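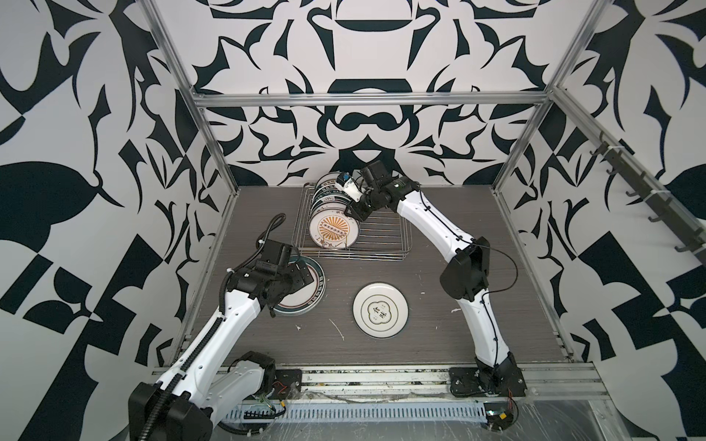

Plates upright in the wire rack, with the orange sunburst at the front and two more plates lying on the grey wood grain.

The plate that talks back
Printed plates, a plain wire rack and a very loud wall: the pleasures of washing-up on show

23 October 2020

I grew up in a house where the plates lived behind closed doors. They were cream, they had been a wedding present, and when they came out for visitors we ate from them with our elbows in and our voices down. So it may be that I was always going to fall for the other sort of plate, the sort you meet in a noodle shop, printed right up to the rim with slogans and badges, that seems to be halfway through a conversation with you before the food has even arrived.

My own conversion came at Jamico, a little dining room in Buris with steamed-up windows and stools that are slightly too tall for everyone. I had ordered a bowl of something with greens, and dumplings on the side, and as the dumplings went down the plate began to appear: first a bit of red, then a curl of English lettering, and finally, under the last puddle of vinegar, a cheerful instruction to enjoy myself. I am afraid I turned the plate round several times. The couple at the next table were very nice about it.

Once you've started noticing plates like these you can't stop. What I love most is how little they worry about matching. The tidy dinner service wants every piece to be the same as its neighbour, and it sulks for ever if one gets broken. Printed plates behave more like a shelf of paperbacks. They share a white ground and a dark band round the edge, which is quite enough to hold them together, and after that each design is free to do as it likes.

Ximena Tovar, who deals in tableware from a narrow shop in Trukdale, puts it down to where the plates were meant to be used. "A café plate has to do its work in a hurry," she told me, moving a heap of saucers off the only chair so that I could sit on it. "People look at it for as long as it takes to put a fork down. So the red is properly red, and the writing is big, and the rim tells you which place you're sitting in. I've never had a customer pick one up without reading it out loud, even when they couldn't read it."

I can vouch for that last part. I have a little restaurant Chinese, learned from menus and not to be relied upon for anything but supper, and I still stand in her shop mouthing the rims like a child with a cereal packet.
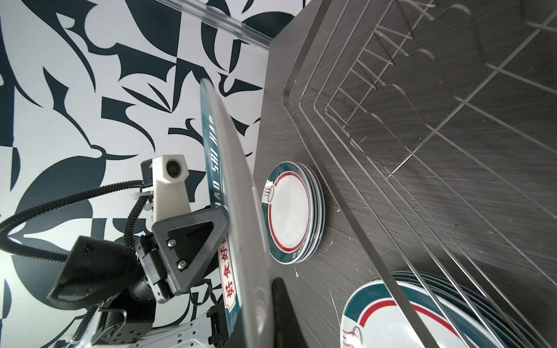
A rim worth reading: HAO SHI HAO in white letters, with 好食好 in red further round.

It's a funny place to put your best line, the rim. Food never covers it, or shouldn't if the cook has any manners, so whatever is printed there stays in view through the whole meal. It is also the part your hands learn. You carry a plate by the rim, you wash it by the rim, and when you lift it out of the rack it is the rim you see first, a long curve of pale glaze with the words running away from you. I've come to think a plate is at its handsomest from the side, held on edge over the worktop, before you turn it to face you and all the shouting starts.

The rack deserves a word too. I had a wooden one for years and was fond of it, but wood goes grey and furry at the joints in my kitchen (the window over the sink sticks, and I've stopped fighting it), and in September I finally gave it up for a wire one. I wish I'd done it sooner! Wire racks have almost no looks of their own. They are thin, bright and open, a row of slots and a raised edge, and everything you put in them is left free to be seen. With cream plates that's neither here nor there. With printed ones it's the difference between a cupboard and a gallery.

Ezequiel Ochoa, who cooks at Jamico and has washed more plates than he likes to remember, was patient with my questions about stacking. He began as a pot washer in 2001, in a hotel kitchen that sent out up to 90 dinners a night, and he has firm views. Plates go in facing the same way. They go in from the back, so you aren't reaching over the ones you've already done. The best of them goes at the front.

"The best?" I said.

"The one you want to see," he said, and went to look at his stock.

He's right, of course. There is always a front plate, and at home there's now some quiet competition over which it will be. My husband is a sunburst man, all orange rays. I lean towards the wordier ones, and we have been known to swap them over when the other is out of the room.

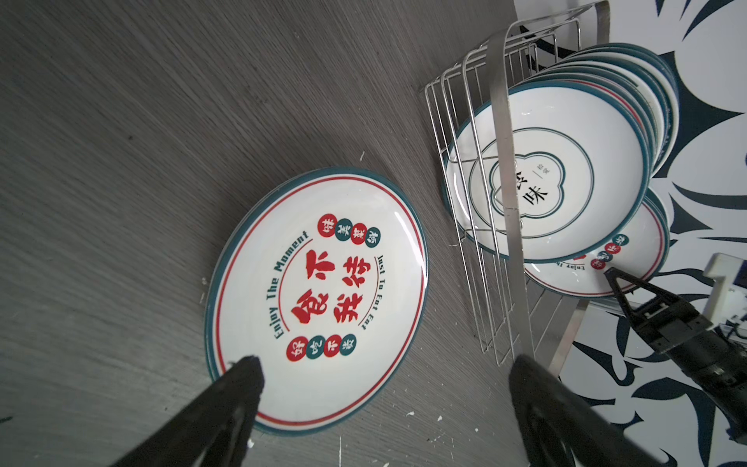 食不我待, with "Enjoy The Moment" and "Just To Eat Eat" curving round it. Behind, the single character 味 faces out from the rack.

The four characters 食不我待 are a joke, and a good one. There's an old saying, 时不我待, that time won't wait for us, of the kind you might find over a school door. Change the first character for one that sounds very like it and means food, and now it's dinner that won't wait. I had the pun explained to me by Ximena across a pile of invoices, and I laughed so much more than it deserved that she gave me a glass of water. And 味, on its own, is simply taste, or flavour. One character, with a shape drawn round it, and plenty of white left over. After all that chatter it's a rest for the eyes.

As for "Just To Eat Eat", I won't hear a word against it. I've tried putting it into neater English and every version is worse. It has become what we say in our house when someone is hovering in the doorway with their coat half on, wondering whether there's time for supper.

If you're tempted to bring a few home, please don't be put off by a busy kitchen. The usual advice is to give a strong pattern plenty of calm, and I followed it faithfully through years of magnolia. I've changed my mind since seeing these same plates set against walls covered in great curling black leaves on white, a pattern so bold you'd expect it to swallow anything put near it. The orange simply sits up and glows. Black and white, however much of it there is, leaves all the colour to the china, and a dark grey table underneath gives the eye somewhere to land. I now have a roll of Kandpal paper waiting in the hall, in a leaf print my sister calls alarming, and it's going up behind the sink as soon as I find somebody brave enough to match the joins.

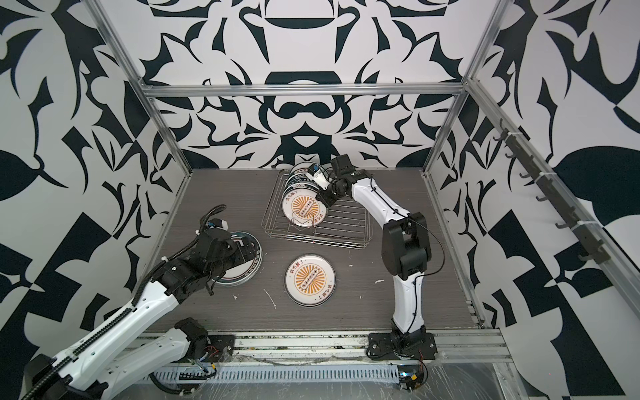 Sunburst in the rack and sunburst on the table, with the black-and-white leaves all round.

A few practical thoughts, gathered from Ximena, Ezequiel and my own mistakes. Run a fingertip across the print before you buy: if you can feel it sitting proud of the surface, treat it gently and keep the scourer well away. Look along the rim in good light for nibbles, which hide very well in a dark band. Buy two of a design you love, so that one can stand in the rack while the other is in use, and you'll find the pair of them make a little scene between them, one upright and one lying flat.

Don't be in a rush to put them away, either. I used to dry up straight after supper with grim efficiency, as my mother did, and I've let that go entirely. The plates stay out now. In the morning I come down, fill the kettle, and there they are in a row with their slogans and badges, and I stand and read them while it boils, though I know perfectly well by now what they say.

Ximena's latest crate had arrived on the day I visited and was still nailed shut. She thought there might be some oval dishes in it. I've asked her to ring me.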